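Pliltley Publishes Free Home Guide to Storing Sauces and Condiments

Guide draws on a survey of 925 households and will be available in print and online beginning in March

Pliltley, the household education company, today announced the release of The Shared Shelf, a free guide to buying, storing, and using up the sauces, spreads, and dressings kept in most home kitchens. The 48-page guide was prepared with the kitchen research firm Oda and will be offered at no charge to public libraries, community colleges, and cooking schools. A web edition will follow the print edition by six weeks.

Condiments are among the least planned purchases in the weekly grocery trip. They are bought one at a time, opened for a single meal, and moved from shelf to shelf as other food comes and goes. In a survey carried out by Oda for the guide, 925 households were asked to list every open jar and bottle in the kitchen and to note, where possible, when each had been opened. Of these households, 467 reported having at least one duplicate, meaning two open containers of the same product. Mustard was the most common duplicate, followed by soy sauce and mayonnaise.

"Most people we heard from did not think of themselves as wasteful," said Miyuki Matsuda, director of home programs at Pliltley and lead author of the guide. "They had simply lost track. A jar at the back of the second shelf is out of sight, so a new one goes into the cart. We wanted to give readers a method they could finish in one evening and keep up with a pencil."

The method, called the Arus list, asks readers to keep a single sheet inside a cabinet door. Each item is written down on the day it is opened, with its place in the kitchen beside it. When the item is finished, the line is crossed out. The sheet is then taken along on shopping trips or copied to a phone. A blank Arus list is bound into the back of the print edition and may be copied freely for home and classroom use.

The guide is arranged by type of product. Separate chapters cover tomato-based sauces, mustards, vinegar dressings, oils, nut butters, pickles and relishes, and hot sauces. Each chapter explains how to read the storage directions on the label, how to tell a quality date from other kinds of dates, and what to do with the last few spoonfuls. Readers are advised throughout to follow the directions printed on the container whenever these differ from general advice.

More than 200 short recipes are included, nearly all of them written to use up a small remaining amount. Among them are a pan sauce made in an almost finished mustard jar, a quick slaw dressing based on pickle brine, and a baked bean dish that takes up the end of several bottles at once. The recipes were tested in the Oda kitchen, using ordinary home equipment, and were revised after trial cooks asked for smaller serving sizes - a change that is carried through the whole book.

A further chapter addresses shared kitchens, including those in student housing, workplaces, and churches, where open containers often have no clear owner. It recommends a common shelf, a fixed day for clearing it, and a marker tied to the refrigerator handle. Sample notices for posting are provided in large type.

Pliltley will also release a set of classroom materials under the title Nullo. The materials are intended for adult cooking and budgeting courses and include a teacher's outline, a worksheet on comparing unit prices, and a shelf-planning activity. Instructors may request a printed set through the Pliltley website. Supplies of the first printing are limited, and requests will be filled in the order received.
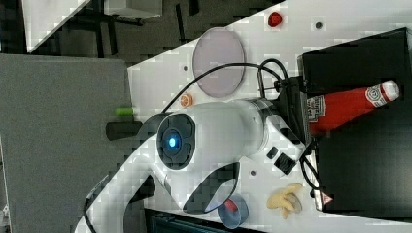

The Shared Shelf closes with a chapter on the placement of bottles and jars, a subject that drew more questions from trial readers than any other. Upright storage is recommended for most open containers, with the cap fully closed and the label facing out. A bottle left on its side, like the red ketchup bottle resting on the black box, should be checked for a tight cap before it is put away, and stood upright where the shelf height allows. For low shelves, the guide suggests a shallow tray that can be washed with the dishes. Libraries and schools wishing to order copies may contact the Pliltley home programs office, weekdays from 9 a.m. to 4 p.m.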